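Muno Small Saucepan and Storage Set: Do You Need Another One?

By the Siteo kitchen desk
October

I have a drawer at home that won't close. It's full of lids. So when a set turns up promising to "simplify the small kitchen," my first thought is that simplifying would mean taking things away, and Muno wants to send me more of them.

The set I bought has a lidded saucepan, a clear food container and bowls. It cost me 40 dollars from Tefera, an online shop that always seems to be in the last hours of a sale. The listing had 2,721 ratings when I ordered, nearly all of them glowing, and a good number of those were written by people who had plainly just opened the box. "Looks great, can't wait to use it!" is lovely, but it's no help to me.

I've now cooked with mine for 2 months, so let me try to be more useful.

The saucepan

It's small. Muno's own listing calls it a family saucepan and I'd like to meet the family. It does oatmeal for two, or one can of soup with a bit of room left for stirring. Pasta for one is possible if you snap the spaghetti.

The heating is fine. Rice came out evenly cooked most of the time, with a stuck patch in the middle when I got impatient and turned the burner up. Milk needs watching, as it does in every pan I've ever owned. I did like the glass lid more than I expected to. It sits flat, and the knob is big enough to grab with an oven mitt on.

The handle is where I start to grumble. It's long for a pan this size. Empty, the whole thing wants to tip toward the handle on my back burner, and in a cabinet it takes up the space of a much larger pan. I store mine with the handle pointing at the door, and it still catches on the colander.

The container

The listing says it's good for 390 washes. I have no idea where they got a number like that, and Muno didn't answer when I wrote to ask. Mine went through the top rack most nights and has turned a little cloudy at the corners. The lid closes properly and I've carried soup to work in it without ruining a bag, which puts it ahead of the Uminex one I had before. It holds tomato stains, though. Anyone who says a plastic tub doesn't hold tomato stains is selling plastic tubs.

The shape is good. Rectangular beats round in my fridge every time, and it's the one piece here I'd have bought separately.

The bowls

They're bowls. I eat cereal out of one and keep garlic in another. The larger one got too hot to hold in my microwave after two minutes of leftover chili, so use a towel. No chips so far, but I'm careful with dishes and I live with one other adult who is also careful. I can't speak for a house with kids.

The colors

Much is made on the listing of the "coastal palette." I'd call it blues and greens that don't match but don't fight. 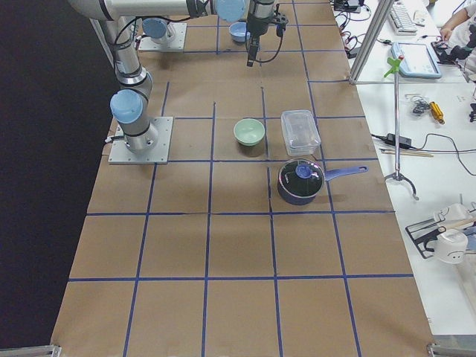
Mint-green bowl, clear container and navy saucepan with its lid on. The small light blue bowl is farther back.

I'll give them this much: navy hides scorch marks on the outside of a pan far better than cream does. My last pan was cream and looked ten years old by spring.

Should you buy it?

If you're moving into a first apartment and own nothing, it's a fair deal at what I paid, and you'll use all of it. If you already have a small pan that works, skip the set and look for the container by itself. Tefera lists it alone from time to time, though it was out of stock both times I checked.

At the "regular" price, which I've yet to see anyone pay, I'd say no. And measure your cabinet before you order, handle included.

We use cookies to remember your settings and count visits. Accept | Manage choices

Contact | Copyright Siteo, all rights reserved | Back to top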